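Thu 19 September

**Sakano opens its handheld gripper kit to small shops, with a two-week rental**

I've been waiting on this one since last November, so forgive me if I skip the polite throat-clearing. Sakano has finally put its handheld gripper kit on general sale. Until this week you could only get one by signing up for the full data service, and that priced out pretty much everybody I hear from. Now you can buy the kit by itself, or rent it for 2 weeks and send it back.

The price for a pair is $886, which gets you both grippers, the marker cubes, the charging dock, a head strap for the camera (camera not included, grr) and a shoulder harness in one size. The rental runs $80 a week plus shipping both ways. If you decide to keep the pair, Sakano takes one week's rental off the bill. I asked why not both weeks and got a very friendly non-answer.

Regular readers know the idea by now. You hold the grippers and do a chore with them, the camera follows the cubes, and the software turns your movements into something a robot arm can learn from. No arm needed on your end, so a little team can collect demonstrations in a break room and worry about the expensive hardware later.

What's new in this version is mostly in the hands. The trigger pull is a lot lighter than on the preview units I tried in the spring, and thank goodness, because I had a sore thumb for days after that visit! The finger pads now pop off without a screwdriver. Spare pads come in a bag of 12, and I'd order a bag right away if you plan on handling anything with a rough edge. The software picks up a dropped session where it left off, too — on the old one, a dead battery meant starting the whole task over, and I said some words about that in this column.

I got a long afternoon with the kit at Prarkeo, the shared workshop that is handling rentals on this side of the country. They had kitchen chores going, the kind of stuff everyone wants robots to do and hardly any robot does well. Plates are sneaky. The rim is thin, the thing wants to tip, and you have to come at it from a height that feels wrong when your own fingers are tucked behind a trigger. It took me a good while to stop swinging my elbows out. After that I got sort of smug about it, and then I tried a microwave.

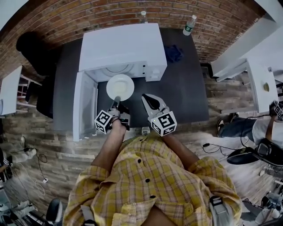 Doors are where I'd push Sakano a bit. The grippers are longer than your hands, obviously, and you keep misjudging how much room you have. I bumped the side of the opening more often than I'd like to put in print. The guide that comes in the box spends one page on this and nine on pairing and charging, and I would happily swap those numbers. A short video on doors and drawers would save new people a lot of grumbling.

My other gripe is the harness. One size is not going to work for every crew, and the straps crept up toward my neck whenever I leaned over the table. Sakano says a second size is on the list but wouldn't give me a month.

As for the competition, Lemieux still sells its own pair for less, and I like its charging dock better, but you're stuck with Lemieux's file format and the export tool is slow. Vornov has the nicest grips I've held from anybody. It also has a waiting list, and the last person who wrote to me about it had given up and built a set at home. Sakano saves to plain folders you can open with whatever you like, and that alone would sway me if I were spending my own money on a first kit.

Would I buy it outright? I'd rent first. Two weeks is enough to find out if your folks will really stick with it after the fun wears off, and folding the same towel all morning does wear off, believe me. If they're still at it in the second week, go ahead and get the pair.

Orders are open on Sakano's site now, and kits ship in the order the payments come in. Rentals go through Prarkeo's front desk by phone or in person, with a deposit on a card. They told me the online form is coming but it wasn't working when I checked this morning, so call. I'm keeping a loaner through the end of the month to try it on drawers and a very stubborn dishwasher rack — send me your questions before then and I'll work through as many as I can.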